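**Mornis Fan Controller Kit, rev. 2**
Bench notes and ordering page, updated 10/16/22

The Mornis turns a dumb fan into a slightly less dumb fan. It reads the room temperature, thinks it over, and switches the fan on or off. I designed it at the Haworth shared workshop after one summer too many of getting up to turn a knob. Deisy Pacheco wrote the firmware. Barry Pickering wrote the complaints, most of which are now features.

## What you get

- Controller board in a Zendale case
- Temperature sensor on a long lead
- White plastic wall holder for tidy cable routing
- Adhesive film, cut oversize on purpose

## Fitting the holder

Pick a spot on the wall you've already made peace with ruining. Thread the cable through before you commit to the final position, and leave yourself enough slack to change your mind.

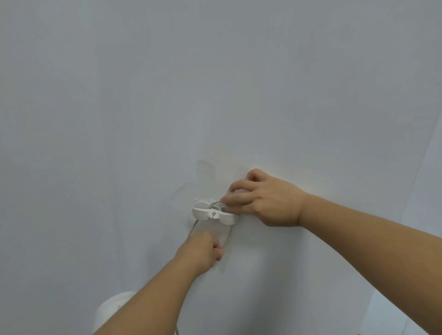
*Feeding the thin cable through the holder, fingers braced on the wall.*

Press the film down from the middle outward. Keep the cable in a loose loop below the holder while you do it; a tight one will tug the whole thing crooked, and you will see it every day from then on.

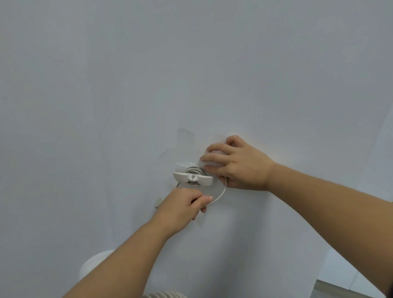
## The fan end

The kit suits pedestal and floor fans with a mechanical rotary dial. Touch-button models forget what they were doing whenever the power drops, so they're no use here.

Unplug the fan before opening it. The front guard comes off first, then the blade, which should go flat on the floor somewhere you won't kneel on it. Replacement blades cost more than they have any right to. 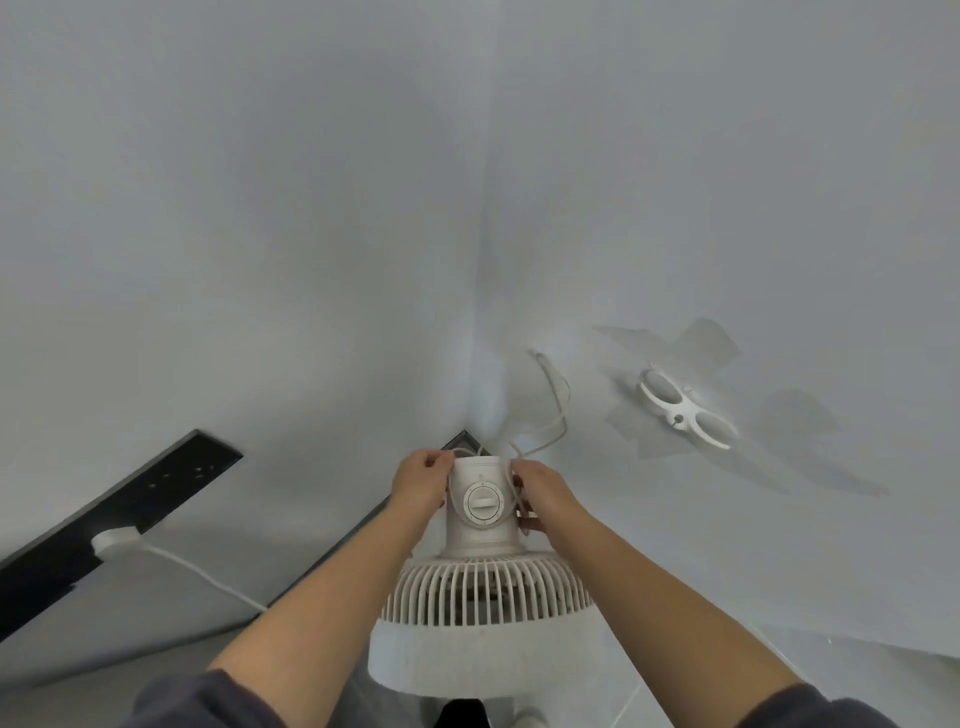

Set the dial to the speed you want and leave it there for good. The relay is a Trirance part, rated by me at 3,000 clicks, at which point I got bored and stopped the test.

## Known gripes

- The click is audible at night. Barry says very audible.
- Firmware 3 fixes the April bug where the fan ran whenever it was cold.
- The app does not exist. Please stop asking Deisy.

Kits ship in batches of two, the number that fits in my bag.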